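In Defense of Eating Lunch at Your Desk

Sep 30, 2020

I got another one of those newsletters this morning. You know the kind — a cheerful lady with a salad on a blanket, telling me that if I would just step away from my workspace for a proper lunch, my whole life would come together. My old employer used to send these too, back when we all went into the building in Nenurley. There were posters in the elevator. One of them had a sandwich with a frowny face on it.

Well, I eat at my desk. I have eaten at my desk for most of my grown-up life, and I like it, and I'm tired of being told it's a cry for help.

The break room was never that great

People talk about the lunch break like it was some golden hour of friendship. Were you there? Ours had two microwaves and a line for both of them, and by the time your soup was warm you had maybe fifteen minutes to eat it while somebody told you about their kitchen remodel. I liked those people! I still like them. But I had been talking to them since eight in the morning and I had nothing left to say about countertops.

At my desk I could read. I got through all of a very long history of the canals that way, a few pages a day with a fork in the other hand (I'm not fast, and it had 3000 footnotes or felt like it). Nobody who saw me would have guessed I was having a lovely time, but I was.

I used to work next to a man named Eetu Nieminen, and we had lunch "together" for years, both of us at our own desks, backs turned. Every so often one of us would read something out loud. I think of those as some of the nicest lunches I ever had, and they would have gotten us a talking-to from the elevator poster.

Yes, I know about the crumbs

My sister's big argument is that it's dirty. Fine. Keyboards are dirty whether you eat over them or not, and I own a cloth. I also own a can of that squirty air, which I find very satisfying to use, so I might even be ahead on this one.

The smell thing I'll grant her. If you share a room with other people, don't bring fish. Don't bring the cabbage thing either, however good it was last night. When Stolus opened across the street and half the floor started coming back with garlic noodles, I had a headache every Thursday for a year. That's a matter of manners, though, and the same manners apply in a break room, where the fish people have been getting away with it forever.

What really bugs me is the money side of it, which never comes up in the newsletters. "Get out of the office" almost always means "go buy something." A sandwich at Perić on the corner was fine, but you do that every working day and it adds up. I kept my receipts one year, out of spite mostly, and the total was 3069 dollars. For sandwiches! I could have gone somewhere with that. I went to the gas station with that.

So I started bringing things from home, and things from home are best eaten wherever you happen to be sitting. Fruit especially. An orange doesn't need a dining room. It needs a plate and a napkin and a little bit of patience with the white stringy parts.

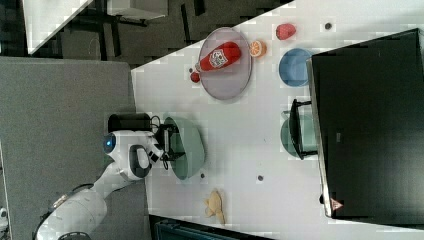

What I'd ask for instead

If my old bosses had truly cared about my lunch, they could have left the hour alone. That's all. No meeting at 12:30 with "feel free to bring your food," no quick question while I've got a mouthful. The trouble with desk lunch was always that people took you sitting there as a sign you were open for business. I once put up a little card that said EATING, and a fellow from the Nilley account picked it up, read it, set it back down and asked me about an invoice.

Now that so many of us are working from the spare room, the whole fight looks a bit silly anyway. My desk is twelve steps from my kitchen. I've tried the kitchen. The chair is hard and the light's bad, and the neighbor's dog stares at me through the window until I give up and turn around. My desk has the good chair and the radio, and I can put my feet on the box of tax papers.

I'm going back to visit the old crowd in October, outdoors and on a blanket, and I'm told there will be salad. I'll be bringing my book.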